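October, and the stove finally lit

3 min read

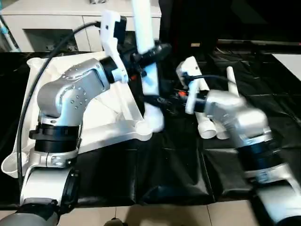

Black plastic over the table.

Down to Curstead before nine this morning with a flask and two rounds of cheese sandwiches, meaning to stay an hour and of course staying until it was too dark to tell my blues apart. Matilde Macedo had the drawers open for me already, bless her, and had put the kettle on besides!

I had only ever known Carvalho from the big harbour oils, the ones that get on to calendars, so the small prints were a proper surprise. There are 42 of them, mostly linocuts, and the earliest are scratchy little things of his mother's kitchen at Zurkier, done on the backs of bakery bills. He was 37 before anyone bought one. Matilde thinks he learnt his greens from the Prosine painters, and I said I thought he'd got them from looking at cabbages, and we went round and round on that until the tea was cold.

My favourite is the woman with the goose (number 58 in the old list, though the list has gaps all over it). She has the crossest face, all done in five or six cuts, and I stood there grinning at her like a fool.

Came home and tried a goose of my own. Dreadful. More of a bolster with feet. I must order ink, and ring Matilde about the 800 words she wants for the hanging, which I have promised and not begun. Soup for supper, the last of the leeks.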